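I have been moving my mother's recipes out of her notebooks since May, and I am far enough in to write down how it's going. People at work keep asking, and it is easier to point them to a post.

There are 13 notebooks. The oldest ones are in pencil and the newest is half recipes and half phone numbers. My mother, Ileana Ursu, cooked in a school kitchen for most of her working life, so a lot of the quantities are for far more people than I will ever feed. One soup starts with 69 onions. I typed it up as written and put a home version under it, which I worked out by dividing everything and then fixing the salt by taste.

The first thing I did was the wrong thing. I began at page one of the first notebook and typed. After three weeks I had a file full of near-identical plum cakes and no idea which one she used. I stopped and went through everything with paper flags. Green for things I remember eating, yellow for things I don't, and nothing at all for recipes she copied out of magazines and marked with a question mark. I am only typing the green ones for now. The yellow ones can wait until winter.

Her handwriting is fine. The abbreviations are the problem. She wrote "l" for spoon and also for liter, and in a syrup recipe that matters. My cousin Ruxandra Stoica worked in the same kitchen for two summers and she has been my dictionary. I save up the bad lines and call her in the evening, and we get through a page or so before she starts telling me stories about the head cook, which I also write down, in a different file.

The loose cards and clippings are a separate job. They used to live in a cookie tin that had rusted along the seam, and some of the cards have a brown edge from it. They are in a plastic box now.

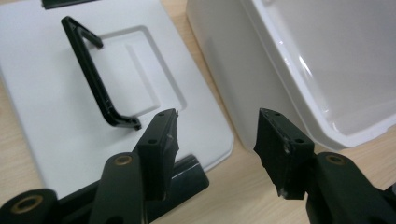
White lid with the black handle.

I sorted the cards by main ingredient, which worked until I got to the pickles. A pickle recipe for green tomatoes, carrots, cauliflower and celery root could go in four places. I gave pickles their own section and then gave jam one too, and after that the system held up. The sections are not in alphabetical order. They go in the order of the year, starting with sorrel and nettles and ending with pork.

Testing is the slow part. I said I would cook every green recipe at least once before calling it finished, and I still think that is right, but it takes most of a weekend to do two. Oven temperatures are missing from nearly all of them. She wrote "right fire" or "small fire" and left it there. I have been using 350 for right and 300 for small, and so far the only real failure was a walnut sponge that sank. I made it again at 325 and it was fine.

Some notes from the ones I have tested:

The bean spread needs more garlic than she wrote. I suspect she added it without thinking and never put it on the page.

The stuffed peppers are correct as written – I would not touch them.

The cheese pie from Drustura, where her aunt lived, calls for a sheep's cheese I can't get. Feta with some farmer's cheese is close. Feta alone is too salty.

The quince jam takes twice as long as she says. Ruxandra says the stove at the school ran very hot, and that could be it.

I also had to decide what to type all this into. I tried a recipe program and gave up after a day, as it wanted a serving size and a cooking time before it would save anything. Half of these have neither. I went back to plain text files, one per recipe, with the notebook number and page at the top. When my neighbor Vaughan Tamihana heard that, he asked what I was doing about backups, and the answer was nothing. There is now a copy on a drive in his desk and another one at Ruxandra's.
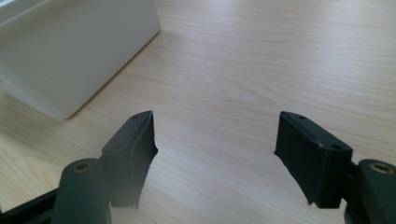
At the table.

The other question I get is whether I will print it. I think so, but a small number, for family. A print shop quoted me a price for a sewn binding that was more than I want to spend, and the glued one won't lie flat on a counter. A spiral binding would lie flat and looks like a school report. I am leaning toward the spiral. It is going to get butter on it either way.

My mother has seen some of the typed pages. She corrected two of them and said the one for cabbage rolls wasn't hers, it was Zamfira Matei's from across the hall, and her name should be on it. So I went back and asked about the rest, and a good number of them turned out to belong to somebody. Every file now has a line for that. Where she couldn't remember, I left the line blank.

I am on notebook six. Next up is the Easter bread, which has three versions in three different inks, and I need to buy yeast.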